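## 4. Task Planning and Execution

### 4.1 Workspace and scene state

All trials used the breakfast station at Dullomport, a butcher-block table with one arm mounted at each side. The planner, Skosuvetti, keeps a scene state in which every item on the table is stored as a pose, a shape class and a short list of allowed grasps. Poses come from the fixed cameras and are refreshed at 8 Hz while neither arm is in contact with an object. Once contact is made, the held item is attached to the gripper model and its camera updates are turned off until release.

Transparent items gave the tracker the most trouble. The drinking glass and the clear container have weak edges against the wood, so Skosuvetti treats both as keep-out volumes with an added margin of 30 mm. The margin is dropped only when the item itself is the target of a grasp.

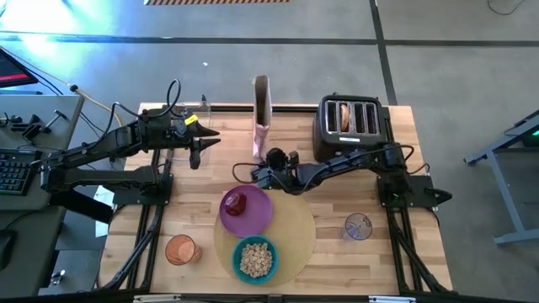 A meal task is given as an unordered set of goals. The planner turns the set into a partial order by checking which goals block others. Two goals that share no swept volume may run at the same time, one per arm. If the volumes overlap, the arm with the shorter remaining path goes first and the other waits at a hold pose outside the shared zone. We tested a version that replanned around the moving arm instead, but the added motion made joint-limit stops more common and we did not pursue it.

### 4.2 Grasp selection for thin-handled items

Utensils are grasped from above. Candidate grasps are sampled along the long axis of the item and scored by Kamolrat, our contact model, which takes the finger geometry and the local surface normal as input. We sample 2000 candidates per utensil, discard those that bring either finger within the margin of a neighboring item, and rank the rest. A bowl close to the utensil removes most candidates on one side - often all of those near the neck.

Kamolrat was fitted on flat tabletops. On a woven mat the support height changes over a short distance, so the final approach is force-guarded: the wrist descends at low speed until the vertical force passes a threshold, and the fingers close from that height.
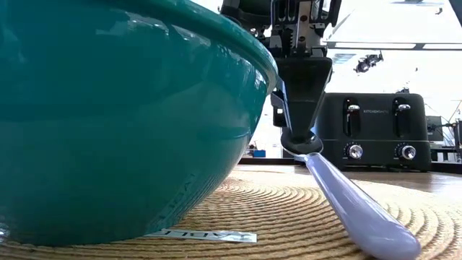
**Figure 4.** Wrist-level view of finger placement at the metal head of a utensil with a lavender handle. The bowl at left limits the approach directions.

The reflective surfaces in this setting also affect depth. Glossy bowls return missing or false depth values near the rim, and we fill these from the shape class before the collision check. The filled region is marked as low confidence, and no grasp may be placed on it.

### 4.3 Pouring from a flexible package

Pouring is handled by a separate controller, Besholm. It takes over after the package has been grasped and moved to a start pose near the bowl. The package is modeled as a rigid plane with an opening line along one edge. The model is crude, since a bag folds and creases as its contents shift, but it was enough to keep the opening over the bowl in most trials.

Besholm controls two quantities: the tilt of the plane and the horizontal offset between the opening line and the bowl center. Tilt is increased in steps of 6 degrees. After each step the controller waits for the visible fill area inside the bowl to settle, then compares it with the target. The second arm holds its pose during this phase with its gripper open. 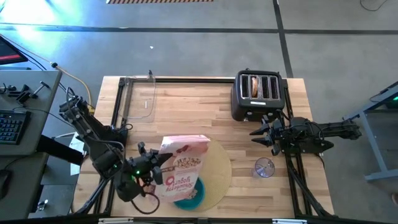

The main weakness of the method is occlusion. At high tilt the package hides part of the bowl from the overhead camera, and the fill estimate then depends on a small visible region next to the lower edge of the package. When that region falls below a set size, Besholm stops adding tilt and returns the package to the last pose with a valid estimate. The rule is conservative and leads to underfilled bowls, which we count as partial successes in Section 5.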